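Luralham
About Us

Luralham is a cloth and linen workshop. We cut, hem, wash, press, fold and pack household textiles: napkins, tea towels, cleaning cloths, table runners and the small squares that restaurants and guesthouses go through by the stack. We sell our own cloths under the Eltura name, and we finish goods for other people who weave or print but have no room to sew.

How we started

The business was set up by Yeison Condori, who had spent most of his working life in hotel laundries and was tired of seeing good cotton thrown out over a bad hem. He bought two used sewing machines and a pressing table and took in mending from restaurants. The first regular order was for 200 napkins. They were late, and the customer stayed anyway.

Mending led to making. Restaurants that sent us worn napkins started asking if we could supply new ones in the same size, and then if we could do the cleaning cloths as well. Within a couple of years new work had overtaken repairs. We still mend, but only for customers who bought from us in the first place.

We are now a team of seven. Everyone learns cutting, hemming and folding in their first months, whatever job they came for. Yeison still does most of the pattern cutting and answers the phone in the mornings.

What we make

Eltura cloths come in plain colors, checks and stripes. The range is small and changes slowly. A customer who bought gray napkins from us some years back should be able to add to the set without starting over, so we hold on to a color for as long as we can get the yarn dyed to match.

Fovent is our line for kitchens. These cloths are heavier, with a flat hem and a hanging loop on one corner. They are meant to be washed hot and often. We don't make them in white.

Yeoman is the name we use for trade packs, sold in bundles of 30 or 100. The cloth is the same as in the Eltura range. The bundles have a paper band instead of a sleeve, and there is no gift box.

We also take cut-and-finish work. You send the fabric, we send back hemmed pieces, folded and counted. Minimum quantities depend on the size of the piece, so please ask.

How we work with cloth

Most of what goes wrong with a square of cloth goes wrong before it is sewn. Fabric comes off a roll under tension, and if it is cut right away it will shrink back unevenly and the square will stop being a square. We unroll every length and leave it flat overnight. After that it is steamed, and only then is it marked and cut.

Stripes need more care than plain cloth. A stripe shows every mistake. If the cut wanders by the width of a thread, the line runs off the edge at one end and the whole piece looks crooked, even when the corners are true. We cut striped fabric by following the stripe itself and ignore the edge of the roll, which is seldom straight. 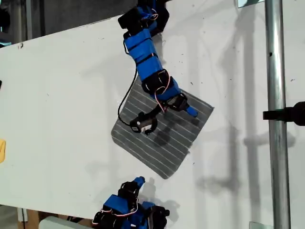
Light stripes on a dark ground are the hardest to get right and also the ones we are asked for most. Dark gray with a thin pale line has been the steady seller for restaurants. It hides coffee, it goes with most tableware, and it can be folded so the lines run straight or turned on the point so they run across the table. The drawback is that a dark cloth picks up lint, and we go over each one with a brush before it is packed.

Rumples are a separate matter. A cloth that has been handled will never lie as flat as one straight from the press, and we don't treat ours with anything to make them stiff. A light shake and a hand run across the surface is enough for daily use. For a formal table, press them slightly damp from the back.

Folding

People are surprised by how much of our day is folding. A hemmed cloth can be finished well and still look poor if the corners don't meet. We fold everything by the same method, and new staff practice it on seconds until they stop thinking about it.

The cloth goes down face down with the label corner at the top left. The bottom edge comes up to the top edge. The fold is smoothed from the middle outward — never from one end to the other, which pushes a ripple along the cloth. Then the right side comes over to the left, and the finished square is turned so the fold faces out. Larger pieces get one more fold. Table runners are rolled.

Stacks are kept low. When they get tall the cloths at the bottom take a crease that only a wash will remove, and the ones at the top slide.

The workshop

The building is one long room with a smaller one behind it. Cutting is at the window end, where the daylight is best for matching color. The sewing machines stand along the inside wall. Washing and pressing are in the back room, with a door we try to keep shut so that steam doesn't get into the paper stock. Work surfaces are kept pale on purpose, so loose threads and dark lint show up against them.

Offcuts are sorted by color. The long ones become hanging loops and ties. Short ones go into bags that we sell by weight for stuffing or patchwork, and these are usually gone by the end of the month. Seconds are sold at the door. Most have a crooked hem or a small slub in the weave and will wipe a counter as well as any other cloth.

Working with us

We hire a few times a year, mostly for sewing and packing. Experience with an industrial machine is useful for the sewing jobs. For packing we look for people who are careful and don't mind standing. Our last round of hiring was in February and brought in two people, both of whom are still here.

School and college groups can visit by arrangement. We can take small groups only — the aisles are narrow and the press is hot.

Orders and samples

Sample cards for the Eltura and Fovent ranges are free to trade customers. Each card has a cut piece of every current color and stripe, large enough to wash, and we suggest that you do wash it. Orders from stock leave us within a few working days. Custom sizes take about 7 weeks from the day the sample is approved, longer before the winter holidays.

Returns are accepted on unwashed goods. If a hem opens up in normal use, send the cloth back at any time and we will resew it and pay the postage.

Page last updated August 2026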